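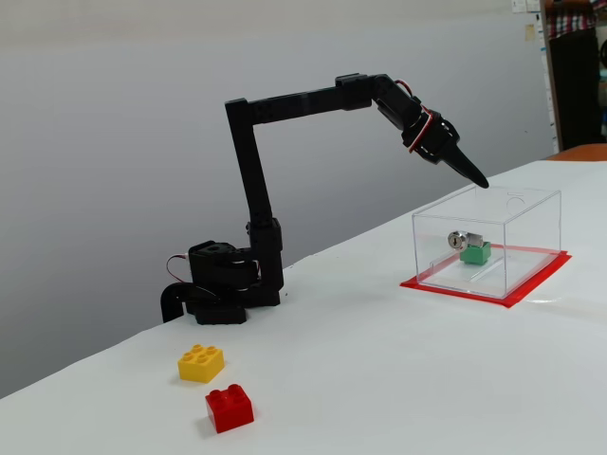
그림 2. 작업대에 클램프로 고정한 팔과 붉은색 정사각형 매트 위의 투명 아크릴 상자. 상자 안에 자물쇠가 달린 녹색 블록이 있고, 왼쪽 앞에 노란색과 빨간색 장난감 브릭이 놓여 있다.

3.2 하드웨어 구성 및 작업 환경

본 연구의 조작 팔은 공유 공방 Purdale의 공용 작업대에서 조립하였다. 전용 실험실이 없는 제작자도 같은 구성을 재현할 수 있도록 특수 가공이 필요한 부품은 설계에서 제외하였다. 팔의 기본 설계는 공방 회원들이 관리하는 Priro 도면을 따르되, 그리퍼와 베이스 브래킷은 새로 설계하여 공방의 프린터로 출력하였다. 초기 브래킷은 출력 적층 방향이 하중 방향과 맞지 않아 반복 동작 중에 층이 갈라졌다. 출력 방향을 90도 돌리고 벽 두께를 늘린 뒤에는 같은 파손이 다시 발생하지 않았다.

베이스는 곡선형 브래킷으로 작업대 뒤쪽 모서리에 고정한다(그림 2). 공용 작업대에는 구멍을 뚫을 수 없으므로 매 세션마다 팔을 설치하고 철거해야 하며, 이때 생기는 위치 오차가 초기 실험에서 가장 큰 문제였다. 이를 줄이기 위해 상자의 기준 위치를 붉은색 매트로 표시하고, 세션 시작 전에 그리퍼 끝을 상자 뚜껑의 앞쪽 모서리 부근으로 보내 높이와 방향을 확인하였다. 확인 자세에서 어긋남이 10 mm를 넘으면 브래킷을 풀어 다시 고정하였다.

관절 제어에는 Fakau 제어 보드를 사용하였고, 상위 명령은 노트북에서 실행되는 Pacheco 스크립트가 전송한다. 서보 배선은 팔 외부로 노출되어 있다. 내부 배선도 검토하였으나 서보 교체 시간이 길어져 채택하지 않았다. 손목 쪽 전선은 관절이 끝까지 굽혀져도 당겨지지 않도록 여유 길이를 두었다.

작업 대상은 두 종류이다. 첫째는 투명 상자와 그 안의 자물쇠 블록이며, 둘째는 윗면에 돌기가 있는 장난감 브릭이다. 투명 상자는 조명에 따라 모서리의 반사가 달라져 윤곽 검출이 불안정하였다. 따라서 상자의 위치는 상자 자체가 아니라 매트의 윤곽에서 추정하였다. 브릭은 색상만으로 구분하였으며 별도의 마커는 붙이지 않았다.

전체 시행은 세션당 200회씩 10개 세션, 총 2,000회이다. 서보 과열로 중단된 시행은 실패로 기록하고 집계에 포함하였다. 세션별 성공률과 오차 분포는 4절에서 다룬다.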